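# Budgeting for a small pick-and-place bench

The steps below assume a single arm, one operator and a task built on cubes or similar small parts. Prices exclude VAT and delivery. Work through the sections in order, as the arm quote depends on the task and the table depends on the arm.

## 1. Write the task down first

State the largest part, the smallest gap between parts and the furthest point the gripper must reach. Add the finished layout the arm must copy or build. A supplier can't quote for "general handling" and will pad the price if asked to.

For block arrangement, set the tolerance at the goal area only. Loose parts can lie anywhere within reach, at any angle, and the budget shouldn't pay for fixtures to hold them.

## 2. Split the budget into four lines

| Line | Allowance (£) |
|---|---|
| Gripper and spare fingers | 1106 |
| Camera, lens and mount | 353 |
| Table surface and back panels | 125 |
| Blocks, markers, cable ties | 82 |

The arm is left out on purpose. It normally comes from a capital budget with its own approval route, and mixing the two delays the small orders. Ask Roltora and Stendent for separate quotes on the gripper — their bundles tend to include a controller you may already own.

## 3. Choose the surface and parts

A plain white matte top gives the camera good contrast with coloured cubes and throws back little glare. Mark the goal area with thin black marker straight on the surface. Printed mats cost more and lift at the corners.

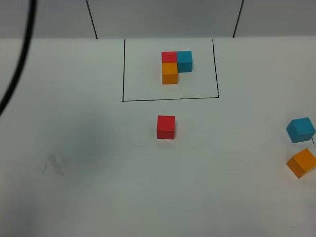 Buy wooden cubes of one size, in at least three colours, with two of each so that a reference layout and a loose set can share the table. Order a second full set at the same time. Shades vary between batches, and a colour threshold tuned on one batch may fail on the next.

Plan the cable route before fixing the camera. Allow enough slack for the arm's full travel, then clip the run well clear of the goal area. The Drurna clip kit is adequate for this.

## 4. Check lead times

Grippers are the slow item. Place that order first, then the camera. Cuevas holds table panels in stock, so these can wait until the arm's footprint is confirmed. If the financial year closes in April, get delivery dates in writing — an item ordered in one year and received in the next may be charged to the wrong budget.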